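Gebrauchte Büro-PCs kaufen: häufige Fragen
Fragen und Antworten aus der Kaufberatung von Testby 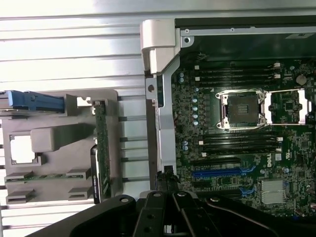
Lohnt sich ein gebrauchter Büro-PC überhaupt?

Kommt darauf an, womit Sie ihn vergleichen. Gegen ein Neugerät aus dem Supermarktprospekt gewinnt er oft, gegen den Rechner, der schon bei Ihnen unter dem Tisch steht, deutlich seltener. Viele Anfragen, die bei uns landen, hätten sich mit einer SSD und mehr Arbeitsspeicher erledigt. Das sagt Ihnen im Laden nur selten jemand.

Was bedeutet "refurbished"?

Weniger, als der Klang vermuten lässt. Der Begriff ist nicht geschützt. Bei einem Händler wird das Gerät geöffnet, gereinigt, geprüft und mit neuem Datenträger versehen, beim nächsten wird es abgewischt und fotografiert. Fragen Sie schriftlich nach, welche Arbeiten gemacht wurden. "Professionell aufbereitet" ist keine Antwort auf diese Frage.

Werari wirbt mit einer "283-Punkte-Prüfung". Was ist davon zu halten?

Wir haben um die Liste gebeten und sie nach einigem Hin und Her auch bekommen. Jede USB-Buchse ist ein eigener Punkt, jede Gehäuseschraube ebenfalls, und "Netzkabel liegt bei" kommt in zwei Varianten vor. Ein mehrstündiger Lasttest fehlt. Die Zahl sagt also wenig. Schlecht müssen die Geräte deshalb nicht sein, nur würden wir für diese Liste keinen Aufpreis zahlen.

Wie viel Garantie sollte ich erwarten?

Unterscheiden Sie Garantie und Gewährleistung. Die Gewährleistung schuldet Ihnen der gewerbliche Händler von Gesetzes wegen, bei Gebrauchtware kann er sie gegenüber Privatkunden unter bestimmten Voraussetzungen auf ein Jahr verkürzen. Die Garantie ist freiwillig, und ihr Inhalt steht im Kleingedruckten. Paulík gibt nach eigener Angabe 3 Jahre, nimmt aber Lüfter, Netzteil und Laufwerke aus. Was bleibt, geht eher selten kaputt.

Was heißt Zustand A, B oder C?

Das legt jeder Händler selbst fest. Bei den meisten beschreibt der Buchstabe nur das Äußere: Kratzer, Aufkleberreste, vergilbte Blenden. Über Lüftergeräusche oder den Verschleiß der SSD erfahren Sie daraus nichts. Wenn der Rechner ohnehin unter dem Schreibtisch verschwindet, ist ein verkratztes B-Gerät meist der vernünftigere Kauf.

Kann ich so ein Gerät später aufrüsten?

Arbeitsspeicher und Laufwerk fast immer. Bei Netzteil und Hauptplatine wird es schwierig, weil die großen Hersteller von Bürorechnern gern eigene Stecker und Abmessungen verwenden. Ein handelsübliches Netzteil passt dann entweder gar nicht oder nur mit Adapter. Für eine Grafikkarte fehlt in den kleinen Gehäusen häufig der Platz, manchmal auch der Stromanschluss. Suchen Sie vor dem Kauf nach dem Servicehandbuch des genauen Modells. Die Auskunft "problemlos erweiterbar" in der Anzeige ersetzt das nicht.

Läuft aktuelle Software darauf?

Prüfen Sie das anhand der genauen Prozessorbezeichnung. "Intel Core i5" allein hilft nicht weiter, darunter wurden über viele Jahre sehr unterschiedliche Prozessoren verkauft. Manche Händler installieren Windows 11 auf Geräten, die Microsoft offiziell nicht unterstützt. Das kann eine ganze Weile gut gehen. Wer damit Rechnungen schreibt oder Patientendaten verwaltet, sollte sich darauf nicht einlassen. Für Linux sind die meisten alten Bürorechner dankbare Kandidaten, allerdings nur, wenn Ihre Programme dort auch laufen.

Ist die Windows-Lizenz in Ordnung?

Lassen Sie sich das auf der Rechnung bestätigen. Ein Aufkleber am Gehäuse beweist nicht viel, und ein aktiviertes System beweist auch nicht, dass die Lizenz rechtmäßig erworben wurde. Bei sehr billigen Schlüsseln, die lose per E-Mail kommen, raten wir ab.

Was ist mit den Daten des Vorbesitzers?

Die sollten gelöscht sein. Verlassen würden wir uns darauf nicht, schon gar nicht bei Privatverkäufen. Setzen Sie das System selbst neu auf, auch wenn eines vorinstalliert ist. Das kostet einen Abend, und Sie wissen danach, was auf der Kiste läuft.

Spart ein gebrauchter PC wirklich CO2?

Wahrscheinlich ja, sofern er einen Neukauf ersetzt. Die genauen Zahlen in der Werbung halten wir für Dekoration. Juvix druckt auf jede Rechnung eine eingesparte Menge, und zwar für den kleinen Mini-PC dieselbe wie für die ausgewachsene Workstation. Auf die Frage nach dem Rechenweg kam ein Link zur Startseite.

Unsere Firma soll eine größere Menge abnehmen. Worauf achten?

Auf einheitliche Geräte. Jadwiga Zieliński, die bei uns die Anfragen von Betrieben bearbeitet, hatte im Juli ein Angebot über 2.000 Rechner "eines Typs" auf dem Tisch. In der Anlage standen 9 verschiedene Hauptplatinen. Für die Wartung ist das ein Albtraum, für den Verkäufer eine elegante Art, das Lager zu räumen. Verlangen Sie eine Liste mit Seriennummern und ein paar Mustergeräte, die Sie selbst aussuchen.

Was sollte ich nach der Lieferung gleich prüfen?

Ob das Gerät der Rechnung entspricht: Prozessor, Speicher, Laufwerk. Lesen Sie die SMART-Werte aus und notieren Sie die Betriebsstunden. Probieren Sie jede Buchse aus, auch die vorderen. Lassen Sie den Rechner eine Stunde unter Last laufen und hören Sie hin. Kommt das Paket am Freitag, machen Sie es am Wochenende, die Rückgabefrist wartet nicht.

Empfehlen Sie einen bestimmten Händler?

Nein. Wir bekommen regelmäßig Angebote, das zu ändern.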